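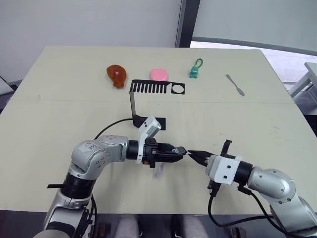 Lomance 물류센터 소물 분류 공정, 8월부터 양팔 로봇 병행 운영

Lomance 물류센터는 8월부터 소물 분류 공정에 양팔 로봇 2대를 투입한다. 대상은 문구, 열쇠고리, 소형 주방용품 등 한 손에 잡히는 낱개 상품이며, 하루 처리 물량 2000건 중 1400건을 로봇이 맡는다. 나머지는 기존과 같이 수작업으로 처리한다.

로봇은 양팔 끝의 두 손가락 그리퍼로 상품을 집는다. 말랑한 재질과 단단한 재질이 같은 작업대에 섞여 올라오므로 파지력은 품목군별로 따로 설정한다. 설정값은 Brurnik 관리 화면에서 조회할 수 있고, 변경 권한은 공정 담당자에게만 부여된다.

분류조 인원 9명은 전원 유지된다. 다만 업무 구성이 바뀐다. 반복 집기 작업의 비중이 줄고 예외품 판정, 파지 실패 건 재투입, 신규 품목 등록이 주 업무가 된다. 신규 품목은 등록 전까지 로봇 작업대에 올리지 않는다. 판정이 애매한 상품은 수작업 라인으로 돌리고 사유 코드를 입력한다.

근무 조 편성은 현행대로이나 작업대 교대 주기는 2시간으로 조정된다. 시범 기간에 화면 감시 업무가 길어지면 눈의 피로가 크다는 의견이 접수되어 반영한 결과다. 처리 건수는 로봇과 작업자를 구분해 집계하며, 로봇 정지 시간은 개인 실적에 포함하지 않는다.

로봇이 동작하는 동안에는 작업대 안쪽으로 손을 넣을 수 없다. 떨어진 상품을 회수할 때도 정지 버튼을 누르고 양팔이 멈춘 것을 확인한 뒤 접근한다. 안전 교육은 Clostton 교육실에서 조별로 진행하며, 미이수자는 해당 작업대에 배치되지 않는다. Benavides 센터의 도입 시기는 미정이다.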